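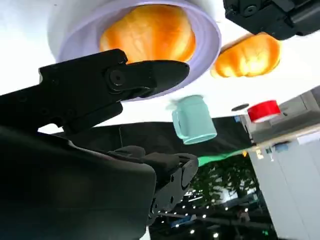 Figure 1. The serving station from the wrist of one arm, with the bowl, two bread rolls and the teal mug. The image is inverted, as the mounted camera delivers it.

# Robot arms at the serving counter: effects on the work of canteen staff

Report by Aldana Ledesma and Wulan Siregar
Submitted 4/10/19

## 1. Background

The Wostano canteen serves breakfast and a cold midday meal to the employees of Paucar, a packaging firm. In August the canteen began preparing for two robot arms, supplied by Ukomel, which are intended to take over the plating of bread and fruit at one of its counters. The tasks are first rehearsed on a bench in the supplier's laboratory, and the canteen's staff were invited to attend.

Our project did not set out to measure the speed of the arms. The question agreed with our supervisor was how the work of the counter staff would be altered, and whether they regarded the change as acceptable.

## 2. Method

We interviewed 8 members of staff, each for 90 minutes, spread over three visits. Three of those interviewed had also spent time at the bench, where they placed items by hand and commented on the movements of the arms. Notes were taken by one author and checked by the other. All staff remarks are reported without names, at the request of the canteen.

## 3. Findings

### 3.1 Laying out the counter

At present, a person on the counter puts things down wherever there is room. Staff who had attended the bench reported that they had become far more careful about spacing. A roll placed close to a mug is no difficulty for a hand, but a gripper needs space on both sides of the object. One assistant described this as "laying the table for somebody with very large thumbs".

Several of those interviewed objected to the additional care required. In their view the time saved in plating would be spent on tidying, and this tidying does not appear in the job description.

### 3.2 Watching and stepping in

The supplier's plan, known as Dultari, assigns one person to each pair of arms. That person watches, stops the arms if necessary and puts right whatever has been misplaced. Opinion on this role was divided. Older staff generally welcomed the reduction in lifting and reaching. Younger staff expected it to be dull, and two asked whether they would still be permitted to talk to customers while supervising.
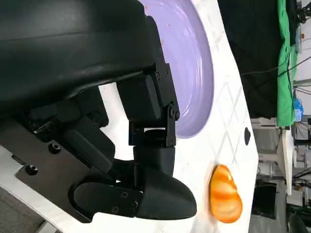

Figure 2. Gripper fingertip above the tabletop, beside an orange item and a lavender-purple plate.

### 3.3 Handling of soft food

Staff were most doubtful about fruit. They judge ripeness by touch, and a bruised piece is set aside before it reaches a plate. Those interviewed wished to know who would make that decision in future. The supplier replied that sorting would remain with the kitchen, which moves the task from the counter to an earlier shift. The kitchen had not been consulted at the time of our last visit.

## 4. Recommendations

- The kitchen shift should be included in all further planning.
- Tidying and spacing should be entered in the job description and counted as working time.
- The supervising role should rotate during each shift.
- Staff should be shown how to stop the arms before any customer is served.

## 5. Limits of the study

The arms had not been installed at the canteen when the interviews took place, so the answers concern expectations and bench visits only. Customers were not interviewed. A second round of interviews, once the counter is in use, has been proposed to Paucar and awaits a reply.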